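The planner that waits its turn

The lead developer of Zostley, an open planning layer for home robots, has a habit of opening drawers slowly. She does it at the office in Munden, she does it in her own kitchen, and she was doing it when we sat down on a Wednesday to talk about the new release.

"You start to notice what your hands do," she says. "You pull a bit, you feel the thing catch, you change your mind halfway through. All of that used to be invisible to our software, and now it's the part I'm most excited about!"

Zostley sits between perception and the arm controller. Perception hands it a list of things and how they seem to be joined together. The controller wants short, safe motions. In the middle, someone has to decide what goes first, and older versions decided it once, at the start, and stuck with it. 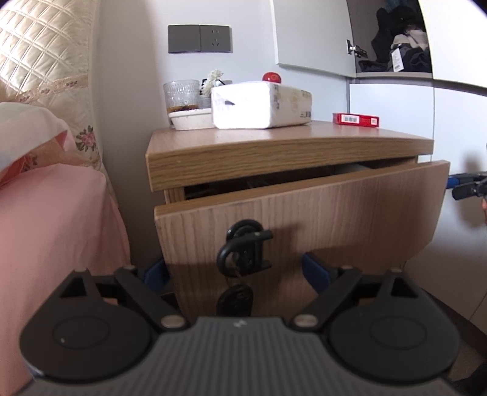

Bedroom furniture is where the old approach fell apart, she says. A nightstand was one object with a handle, and the planner would go straight for the pull. Then it met a drawer front with a black padlock hanging from a hasp and the key dangling underneath, and it had no idea what to do with any of that. "It saw a lock and it saw a key, and it filed them as two small items lying near a drawer. They're a question you have to answer before you touch the drawer!"

The fix is what the team calls a hold list. Each moving part carries a short list of conditions, and the planner can't schedule a motion until the list is clear. A part can also put something on its neighbor's list. The whole idea came out of a long evening with Tesura, the simulator they test against, and the first version was only 60 lines.

"I kept waiting for the catch," she says. "I ran it again before bed and it still worked, so I went and woke up the dog."

Replanning got quicker too. The old planner threw everything away when a condition changed. Now it keeps whatever is still valid and patches the rest, and a typical patch takes 28 milliseconds on the team's test machine. She credits Krajčí, the small constraint solver they switched to in December, and she can talk about its caching for a good long while (she did, and I've left most of it out).

What still goes wrong? She laughs and pulls up her list. Doors, mostly. A drawer moves along a line, and if your guess is a little off you can feel it early. A door swings, and the gripper has to follow an arc around a hinge it may never have seen.

"With two grippers it gets really fun, because one can mind the door and the other can go in. But then they both need the same patch of air, and you have to say who gets it."
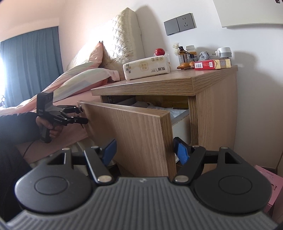
Sharing space between two arms

The current answer is a booking system. Each arm reserves the space it will sweep through, for 2 seconds at a time, and the other plans around it. If both want the same spot, the one already touching something wins.

"It's a very polite rule, and I love it," she says. "If you're holding a door, you stay put. Everyone else can wait."

The next release adds bookings that shrink as an arm moves, so the second one can start sooner. It has 6 open bugs against it. She'd like to fix the hinge estimate first, and she has already moved her desk next to the office supply cabinet so she can practice on the door.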